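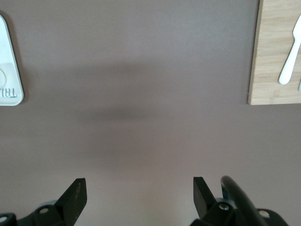

Kerstin Ekström asked at the last open evening whether you need to know how to code before you join the arm build. You don't. Two of the jobs below have no code in them at all, and the people who wired the first gripper learned crimping on the spot.

We are looking for people to join the Ravn build at the Orkdale shared workshop, starting in October. Ravn is a tabletop robot arm with a two-finger gripper and a small camera by the wrist. The long-term goal is an arm that can clear a table after a meal - plates, trays, forks and spoons, cutting boards. The arm moves and the gripper closes. Picking up flat things is where we need more hands.

Open places:

Gripper and mechanical. You would work with Nahom Gashaw on new fingertips. Thin plastic utensils lying flat are hard to grip, and we want to try softer pads and a narrower tip. Some experience with hand tools or 3D printing helps.

Wiring. The cable run at the wrist needs a better route and proper strain relief. Patience matters more than training for this one.

Test sessions. You set out the objects, drive the arm by hand controller, and write down what happened. We want 200 recorded grasps for each object on the list, and there are 34 objects. Sessions last 2 hours and you can do as many or as few as you like.

Software. Python, mostly camera calibration and sorting the recordings. Pei-shan Lu looks after this part and can explain how far it has come.

The work is unpaid. Parts and materials are covered by a grant of 3,000 dollars from the Skoltovberg fund, and you do not need to be a workshop member to take part, though members get a key. Under-18s are welcome at test sessions with an adult.

We meet in the back half of the workshop from 6:30 in the evening. Closed shoes, long hair tied back, and no loose sleeves near the arm when it is powered. New people get a short safety run-through with Seidu Darko before using the controller.

To apply, leave a note for Lensa Moges at the workshop desk or send a message through the Orkdale members' page. Say which place you want, which evenings you are free, and anything you have built or repaired - a bike or a lamp is fine. We have room for two people on gripper work and one on wiring. Test sessions stay open all winter.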